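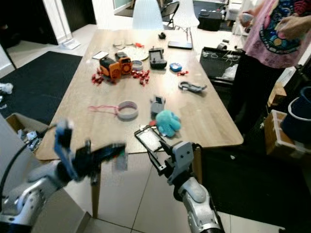

I finally did something about the long table. It has been the place where everything in the house lands since May, and by last Friday I couldn't find room to put down a cup of coffee.

My rule was simple. Every item gets picked up once and goes to a box, a drawer or the trash. I set a timer for an hour and started at the end nearest the door.

The tape was easy. There were two white rolls, and both went in the desk drawer. The pink cord took longer, as I wanted to keep it and it doesn't like being wound. I wrapped it around my hand and put a rubber band on it.

The small red pieces were the worst part. They get everywhere, and picking them up by hand is slow. I ended up sweeping them into the round white plate with the edge of a card and tipping the lot into a jar. I will sort them some other day, or I won't.

The orange and black robot belongs to my nephew. He left it on his last visit and has asked about it twice on the phone. Joyce Kariuki, my neighbor, is driving out that way next week and offered to take it, so it is in a bag by the front door with his name on it. The teal octopus is going too. He hasn't asked about that one, but I'm fairly sure it's his.

The game controller went on the shelf under the TV. I hung the gray clip on the hook with the keys. The little blue box I moved three times before I gave up and left it on the windowsill.

I had planned to buy a set of drawers for all this. The Allier one I liked was 325 dollars and the smaller one was 199, and neither would have fit between the table and the wall. For now I am using two shoeboxes with the lids off. One is for things that get used every week. The other is for things I have to ask somebody about, and it is already the fuller of the two.

It took an hour and twenty minutes in the end. I wiped the wood down with a damp cloth and had dinner there, at the end by the window. Next is the hall closet, which I have not opened all the way in a while.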